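Flarnis Radiant Ceiling Panel, Type 18

The Flarnis Type 18 is a low-temperature hydronic heating panel for ceiling mounting in bedrooms, studies and other rooms where floor area is limited or the existing floor finish must stay in place. Warm water from a boiler or heat pump passes through a copper coil bonded to the back of a steel face plate. The plate heats the room mainly by radiation. There is no fan and no filter.

Type 18 replaces Type 16. The coil connections are in the same position on both models, so a failed Type 16 can be changed without moving the pipework. The hanging brackets are different and must be replaced together with the panel.

Specifications

Panel length: 2,146 mm
Panel width: 876 mm
Weight, filled: 18 kg
Connection: 16 mm push-fit, both on the short side
Face plate: steel, powder coated, white
Insulation: mineral wool, foil faced
Mounting: four Quezada slotted brackets, supplied
Control: any two-wire room thermostat; Dakura zone valve recommended

Water temperature

The panel is intended for supply water between 35 and 50 degrees C. Higher temperatures will not damage the coil but make the room uncomfortable at head height, particularly under low ceilings. If the same boiler also feeds conventional radiators, fit a mixing valve ahead of the panel circuit. Do not connect the panel to a domestic hot water line.

Installation

Brackets must be screwed into joists or into a load-bearing concrete slab. Plasterboard anchors are not accepted for this product. Hang the short side with the connections first, then lift the opposite side and slide it into the slots until both pins drop. Leave the protective film on until painting in the room is finished.

Up to three panels can be connected in series. Beyond that, flow through the last panel is too low, and a parallel layout with a manifold is needed. Vent each panel separately. The vent screw is beside the return connection and takes a standard radiator key.

Placement

Radiant heat travels in straight lines. Anything tall standing directly below a panel takes up heat meant for the rest of the room, and its top surface will run warmer than the air. Keep the panel centered over open floor where possible, and at least 400 mm away from the line of a full-height cabinet. Beds may stand below a panel. Heavy blankets slow the warming of the mattress but do no harm.

Bedroom model: the cabinet doors, then the bed and floor.
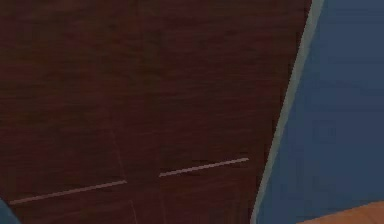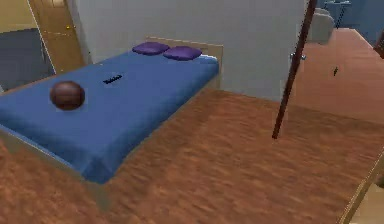
Where two positions are equally good, choose the one with the shorter pipe run. Long runs in an unheated attic should be insulated to the same thickness as the panel backing — bare pipe there can lose more heat than one panel delivers.

Maintenance

Wipe the face plate with a damp cloth. Check the push-fit joints once a year, preferably in May after the heating has been shut down. The coil has a ten-year warranty against leaks, which does not cover frost damage or panels that have been drilled.

Installation sheet revised Sat 19 September. Technical questions: Adelino Esteves, heating products desk.

Related products
Flarnis Type 16 replacement brackets
Dakura zone valve, two-wire
Quezada joist adapter
Skomilden manifold, four outlets

This site uses cookies to remember your basket and region. Accept / Settings

Contact | Copyright Flarnis | Back to top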